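Speaker notes -- "House Rules for Robot Arms: What We Wrote Down and What We Should Have"

We use cookies to remember your preferences and measure traffic. By continuing to browse you accept our cookie policy. Accept / Manage settings

Leave the title slide up while people find seats. Picture goes up when the door closes.

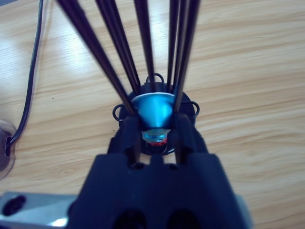
Opening (don't rush this)

Hi everybody, thanks for coming in out of the hallway. I've got 30 minutes, and I'd like to leave 6 of them for questions, so if I start telling the coffee story please wave at me.

Let the picture sit for a second. Then ask: who here has a written rule for what the table should look like before the arm moves? Wait for hands. In Grarnwood I got two hands, and one of them went back down.

What I want them looking at is the left side of the table. There's a black cable that curves down toward a clear suction cup. There's a metal plate down in the corner by the gripper. Now look at what's between the fingers -- a round black base with a blue cone in it and long thin rods fanning up out of it. Every one of those things has a rule attached in our book, and I'll come back to all of them.

Say who I am, quickly. I write the operating rules for the Prydderch bench, where we do small-object handling. I'm not a safety engineer and I'm not going to read you a standard. Go read the standards that apply to your machine, all the way through, with a pencil. What I'm talking about is the stuff underneath that, the house rules, the pages taped up next to the arm.

Part one: write the rule for the person at the table

Our first rule book was almost 100 pages long. I wrote most of it and I was so proud of it! It had a glossary. It had a section on the glossary. And people ran the arm the way the person before them had shown them, because who's going to flip through all that with one hand near the stop button?

So we cut it to a single sheet per task. The big book still exists and it's where the reasoning lives, but the sheet is what you work from. Every line on the sheet has to start with a verb. Check, clear, tape, press, wait. If I can't start a line with a verb, it goes back in the book.

(Pause. Somebody always asks about sign-off here. Answer: whoever runs the arm initials the sheet, and whoever wrote the sheet has to run it once a month. That second part hurts and I recommend it.)

Part two: long things

Point back at the picture, at the rods.

Rods, straws, skewers, brushes, anything long and thin. The trouble with these is that the gripper has one end and the rest of the world has the other. The wrist camera gives you a lovely view of the fingers and then the rods run right out of the top of the picture. You can't judge clearance on something you can't see the end of.

Our rule: the clearance zone is set from the far tip of the object. We used to measure from the fingers. For the tall stuff on our bench we add 200 millimeters past the tip, in every direction the wrist can turn. Is that the right number for you? Probably not, your arm and your objects are different. Measure your own, write it down, and put the unit next to it. We had a sheet floating around for a whole spring with a bare number on it, and half the room was reading it as something else.

Also, and this is a small one, check the object from the side with your own eyes before the lift. Walk around the table if you have to. The camera is up close and the far ends go soft.

Part three: cables and suction cups

I love this section, sorry in advance.

Cables on the work surface go on the sheet by name. "Keep area tidy" is useless, I've banned the word tidy. Our line reads: "Trace each cable on the table with a finger, end to end. Confirm slack. Confirm it is outside the taped zone." It takes less time than reading it out loud.

Same deal for suction cups. Press it, tug it, then go. If it lets go on the tug, wipe the cup and the table and try again, and if it lets go twice, swap it out. Don't lick it. I know some of you lick it.

And anything flat and metal that stays on the table gets two lines: is it supposed to be there, and is it fixed down? While I'm on metal, glare. Point at the bright patch on the plate, and the one on the tabletop up at the left. Shiny spots can fool a vision system and they can fool a tired person. We ask people to look at the camera feed before every session and move the lamp if there's a hot spot where the grasp is going to happen.

Part four: what counts as a stop

Slow down here, people take notes on this one.

For ages our rule said "stop if something goes wrong." Everybody nodded at that and everybody meant something different by it. So we made a list, and these go on every sheet:

- An object moves and the arm wasn't touching it.
- A cable goes tight.
- A hand crosses the tape, including yours.
- You looked away and you aren't sure what it did.

The last one got the most pushback and it gets used the most. Stopping is free. On our bench you never have to explain a stop to get the arm going again; you just write down the time and which line it was. The folks at Nosenska made theirs fill out a form, and guess how many stops they logged. (Wait for the laugh. If no laugh, move on.)

Part five: changing the rules

Rules go stale. We swapped to Zerken fingers last May and four of our sheets were wrong by lunch, because the new ones were longer. So now a sheet expires when the hardware changes, period. It comes off the wall that same day, and the task doesn't run until there's a new one up.

We also keep a pencil on a string next to every sheet. If you did something different from what's written, write what you did in the margin. No one gets in trouble for a margin note. The margins are where most of our good lines came from, including the finger-tracing one.

Wrap-up

Put the picture back up. Ask the room to give me one line for a sheet for this table, verb first. Take three or four, write them on the board exactly as they say them, then ask someone else in the room to tell me what each line means. The gap between those two answers can take up the rest of the time, and that's fine.

Blank sheet templates are on the chair by the door. Questions.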